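Conville swap shop gets its sinks in, opening pushed to July

19 April 2026

Conville's old furniture showroom on Arley Road is getting closer to its second life as a swap shop and repair room, with bathroom sinks and cabinets now out on the floor and a good bit of sorting still to do.

The Wainwright building has been shut since the showroom closed. Organizers got the keys over the winter and have been filling it ever since – sinks, shelves, doors, boxes of odds and ends, most of it from house clearances and a hotel refit out toward Jundivari. Roughly 100 households have put their names down so far to bring things in or take things away.

Ornella Martinelli, who is running the project, said the bathroom corner was the one people kept asking about.

"Everybody wants a sink. I did not see that coming," she said. "We had a list going for bikes, for tables, and then it's sinks, sinks, sinks. So that corner got moved up."

Bigger basins go for $18, smaller ones for $8, faucet included where there is one. Cabinets priced seperately. Anything cracked or leaking goes to the repair side first, and there is no charge to have a faucet looked at if you bring it in yourself. 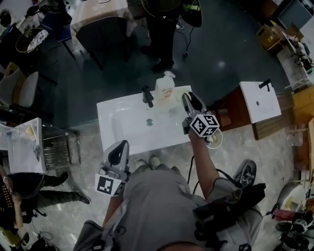 At the white sink with the black faucet. A smaller sink sits on a wooden cabinet to the right.

Not all of it is ready. Tools and small parts are still being sorted, and Martinelli said washers and drain fittings were the slow bit – lots of sizes, few labels. Anyone who knows plumbing parts and has a free morning is asked to get in touch.

Parking is the other headache. Spaces behind the building are shared with the tile store next door and the loading door can only take one van at a time. Drop-offs will be by appointment until that's sorted. Please don't leave things outside the front, the town has already had one complaint about a mattress.

The opening was first set for May. Now July, exact date to come. The delay is down to the electrical inspection, which has to be done before the repair benches can be used, and the back room still needs a second exit sign. Town inspectors are due to visit again next month.

Some neighbors on Arley Road had asked about noise. Martinelli said sanding and sawing would stop at 6 p.m. and that the rear windows would be kept shut while tools are running. "We went door to door on that. Most people were fine. A couple wanted it in writing so they got it in writing."

What they will take: sinks, faucets, cabinets, shelving, hand tools, lamps, solid chairs. What they wont: mattresses, paint, toilets, anything with gas in it. Large items need a photo and measurements sent ahead.

The shop is at 71 Arley Road, side entrance. Drop-off slots can be booked at the Conville library desk or by leaving a note in the box by the side door.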